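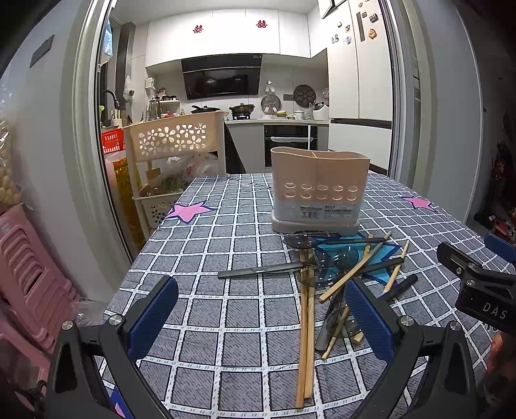 A free trade agreement does not remove the tariff on everything that crosses the border between its members. It removes the tariff on goods that count as coming from a member, and the text has to say what "coming from" means. Those clauses are the rules of origin. Before you can apply them you have to know what the good is in customs terms, and that can take longer than people expect. Take a heap of ordinary things to eat with: wooden chopsticks, a metal table knife, a metal spoon, a few translucent plastic spoons. At the dinner table they are one kind of thing. In the tariff schedule the wooden chopsticks are with wooden tableware, the plastic spoons are with plastic tableware, and the metal knife and spoon fall in the chapter on cutlery and tools of base metal. Each has its own tariff line, and each line may have its own origin rule.

Lecture 3: Rules of origin
Notes revised February 2020

1. Where we are

Last time we looked at why governments sign regional agreements when they already have commitments under the WTO. We stopped at the Toom-Tokier agreement, our running case. Its schedule covers 2,733 tariff lines. Outside the agreement, Tokier charges up to 20 percent on household goods. Inside it, most of those lines are at zero.

2. Why origin rules exist

Suppose Toom has low outside tariffs and Tokier has high ones. Without origin rules, a trader in a third country could ship to Toom, pay the low rate, and send the goods on to Tokier free. This is called trade deflection. A customs union deals with it differently, by setting a common outside tariff. We come back to customs unions in June.

3. The main tests

Wholly obtained. The good was grown, mined, caught or made entirely in a member country from that country's own materials. Mostly matters for farm goods, fish and minerals.

Change in tariff classification. Imported materials are allowed, but the finished good must fall under a different heading from the materials. Easy for customs to check. Hard to negotiate, line by line.

Value content. A set share of the price must be added inside the area. Flexible, but it moves with exchange rates and needs detailed accounts.

Agreements often let the exporter choose between the last two. Packing, labeling and simple sorting normally do not confer origin under any of them.

4. The Parnico case

Parnico, in Toom, buys steel sheet from outside the area and presses it into forks and spoons. Steel sheet and cutlery are in different chapters, so the change of classification test is met. Skilico, also in Toom, imports finished spoons and boxes them. No change of heading, very little value added, full duty in Tokier. 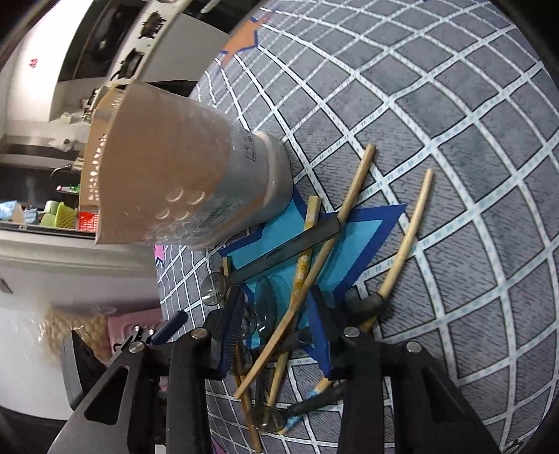 One student in last year's group objected that Parnico often pays the duty anyway, so the rule cannot matter much. The point is a fair one. Keeping supplier records costs money, and on small shipments the saving may be less than the paperwork. Economists call the share of eligible trade that claims the lower rate the utilization rate. It tends to be lower where the gap between the two rates is small. A zero in the schedule tells you what is on offer. You need the customs data to see who took it up.

5. Politics of the rules

Strict rules protect producers of inputs inside the area. Watch who lobbies for which test. In textiles it is usually the yarn makers who want the tight version, and the clothing firms who want it loose.

For next time: read the origin chapter of the agreement and its annex. Write two paragraphs on whether Skilico could qualify by plating the spoons in Toom before boxing them.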